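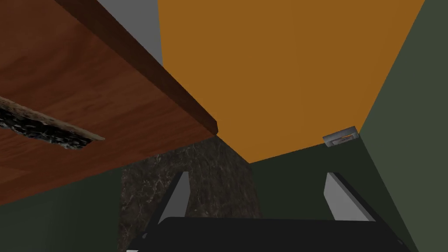 August, 4:10 pm. Sonon planner, sim kitchen

Wrist cam pitched up again. Planner calls this a "valid pregrasp." Fingers open, pointing at the underside of the woodwork, nothing between them. Cost was excellent, naturally.

Ran 293 seeds overnight on the Marau branch. 71 ended with the camera looking up under something. Hannelore's guess is the IK seed: when the first solve fails we fall back to the last joint config and the wrist flips to get there. My guess was the view cost, which I wrote, so I'm rooting for hers.

Checked so far:
- collision margins fine, no contacts logged
- camera extrinsics match Amirul's file (the new one, not the one called new)
- capping the solver at 1,000 iterations changes nothing except my afternoon

Segmentation labels the big orange plane "drawer front" at 0.9 and never wavers. Mayuree wants those views kept as hard negatives. Fine, but in their own folder this time.

To do: penalize wrist pitch past horizontal, rerun seed 136 with the fallback off, ask Herman why the view cost has no lower bound. He will say I wrote it.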